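**Week 5: The album review, or how to spend 500 words on 41 minutes of somebody's life**

Notes by Chutima Ruangrit. Bring a pencil and last week's listening log.

Most of you handed in a review of *Stemside*, the Danolgate record, and most of you began with the band's hometown. I now know a great deal about the hometown. Of the 266 words in one paper, nine concerned the music, and two of those were "the music."

So, some working habits.

Listen three times before writing. The first time, do nothing else. The second time, write down where your attention wanders, with the track number. The third time, check whether it was the song's fault or lunch's.

Describe a sound before you judge it. "The drums are lazy" is a verdict. "The snare lands a hair behind the bass on every chorus" is something a reader can go and hear, and then disagree with you about, which is half the fun of reviews.
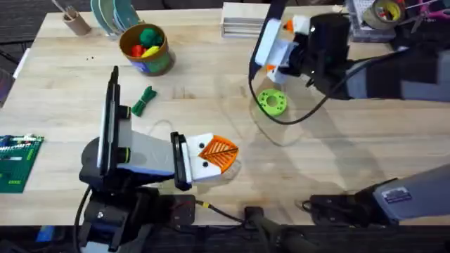 *Two robot arms at a wooden tabletop.*

Comparisons: you get two per review. Pick artists the reader may have heard of. Kittipong Sombatkul's paper compared the singer to four people, one of whom was his cousin. I hear she's very good.

Words I'm tired of: *lush*, *haunting*, *sonic*, *soundscape*, *sophomore*, *effort*. "A haunting sophomore effort" costs you a full grade. "Angular" is on probation.

On stars: we don't give them in this class. Wanpen Phetsri asked whether she could give three and a half anyway. She could not.

**Reading:** Oddsson, "The Second Verse Problem," pages 1–14. Skip the footnotes unless you enjoy other people's feuds.

**For next time:** review one side of any record in 414 words. The number is arbitrary, and so are most editors. Put the artist, title and label at the top, and leave your childhood out of the first paragraph. Fongchan Pongsiri and Fongchan Jitpraphai, please use surnames on your papers. I have been grading the two of you as one very inconsistent person since December.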